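Rallus cell notebook – January, conveyor station, rules for working near the belt

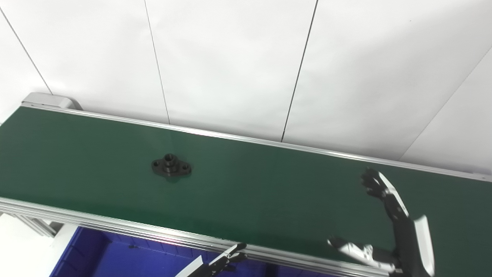
Who is allowed to clear the stop after a trip?
Whoever pressed it, or the shift lead if that person has left the floor. Write it in the log before reset, not after.

Flanges all morning. One part on the belt at a time until the new sheet is signed. Halás wants two at a time, told them to wait.

Went through the Brorna checklist again, 34 lines. Too long, people tick straight down. Cut to the ones that matter at the belt:

– belt stopped and locked before anyone reaches over the rail, no "just quickly"
– both hands parked before the bin is swapped
– speed cap stays on in teach mode. Do not edit the cap file from the laptop
– loose sleeves, lanyards, badge cords off
– one person holds the pendant, and that person does not also pick parts

Still open: does a jam count as a stop? Brorna text says "any unplanned halt". I read that as yes. Firnusano cell has been logging only the button presses, so our numbers and thiers don't compare. Need one wording for both.

Dropped part rule – leave it. Don't fish under the frame while drives are live. Wait for the lock, then get it, then check the bores for dings before it goes back in the run. If in doubt scrap bin.

Pendant cable is too short to stand behind the floor tape. Asked for 8 m. Until then stand at the end of the belt, not beside the hands.

2 pm – read the short list out to late shift. They want the lock step first, before sleeves. Fine, moved it. Reprint and tape over the old sheet, date on teh bottom corner this time.

To do: jam wording, cable, ask Halás for their reset log.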